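Stillivside Workshop list
Tuesday, 19:40
Petronella Ngcobo

Re: bin picking, bars against the wall

> Are you still using the single deep bin? Ours at Platow kept losing
> parts down the sides, and the arm would fault out as soon as a finger
> touched metal. We ended up padding the walls, but I'd like to hear
> what you did before I cut any more foam.

No foam here. I dropped the deep bin in November and went over to two shallower ones with sloping walls, one behind the other, both clamped to the table. The arm is meant to clear the front bin into the back one, then I swap the program round and it brings everything back. That way I can leave it going through the evening without tipping parts out by hand.

The clamps matter more than I expected. Before I put them on, every knock moved the bin 2 mm or so, and after 12 picks the positions were no use to anyone. I borrowed the long bar clamp from the Kudside bench and will return it when I've made proper brackets.
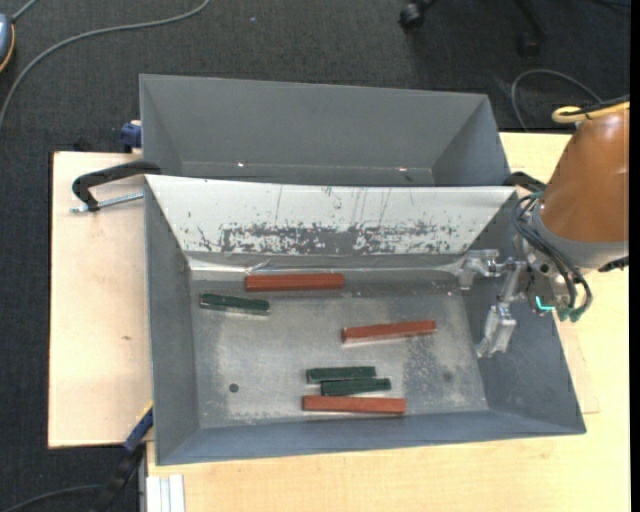

Six bars in the front bin, back one empty, fingers open.

Red bars are the long ones, green are shorter. A bar on its own is easy enough. The trouble is a group like the three near the front wall, where the fingers need a gap that isn't there. My fix for now is a slow sideways nudge before the grip – it usually opens enough room for one finger. On the last long run I set it 500 picks and had 33 misses, nearly all of them bars lying close together or hard up against a wall.

As for faulting on contact, I lowered the approach speed for the last part of the move and raised the force limit a little. Try that before you cut foam. The Kasprzak notes on the shared drive have my settings, but check them against your own arm first.

I still want to do something about the shine off the metal. Has anyone tried matt paint on a bin floor, and did it last?

Petronella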